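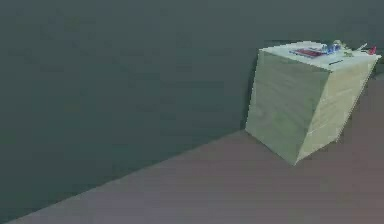
I spent most of the winter teaching a robot to tidy a room that only exists on my computer. I said in November that I would write it up once I had enough to say, and then I kept putting it off. These are my notes as of 19 Feb 2024.

The setup is simple. The room runs in a simulator, the robot is a mobile base with one arm, and I drive it by remote control from my desk. My left hand moves the base and my right hand moves the arm. Every run gets saved as a demonstration, and the policy is trained on those. I call the whole thing Flulatlow, a name I picked so I could find the folder again.

The task is to pick one small thing up off a piece of furniture and set it down on another. I started with a pen because I assumed a pen would be easy. It is thin, it lies flat, and at the resolution I render at it is a dark line a few pixels wide. From across the room I could hardly tell where it was, and I already knew what I was looking for. If I can't find the pen in the camera view, I shouldn't expect the policy to.

My first 80 demonstrations were bad. I drove too fast, stopped too far from the furniture and then fixed it with the arm. The policy copied that very well. It stopped too far away every time, reached, and closed on air. I threw all of them out and started over with one rule – get the base right before touching the arm.

The second batch went better. I kept 36 runs out of that one. Each was slow and dull, with a short pause before the grasp. The pause was an accident at first. I was checking my grip on the controller. I left it in and the grasps got steadier, so now I do it on purpose.

Driving between the two sides of the room is the other half of the work. The dresser is on one side and the desk is on the other, with an office chair standing out on the floor next to the desk. I made myself go around the chair the same way each time for the first week. Then I started changing the route, and starting from different spots, so the policy would see more than one way to get there.
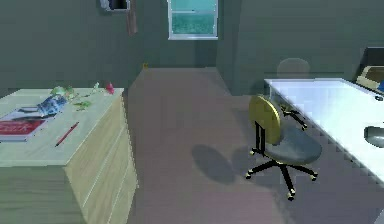

Manouchehr Kordestani wrote to say that I should stop throwing out the runs where I miss and recover. His point was that a policy trained only on clean runs has never seen what to do after a mistake, so the first small error takes it somewhere it knows nothing about. He would keep any run where the recovery was calm and drop only the ones where I was flailing.

I think he is right, and I wish I still had the old files. I have gone back to collecting with that in mind. Now I miss the pen on purpose in a few runs per session, back the arm up, look again and go in a second time. It feels silly to do but it only adds 8 seconds or so to a run.

The plan is to get to 800 runs before I train the next version. I can do a decent session after dinner before my hands get sloppy, and when they do I quit for the night. Next I want to try the flower on the dresser, with its thin stem. I haven't decided where the gripper should take hold of it.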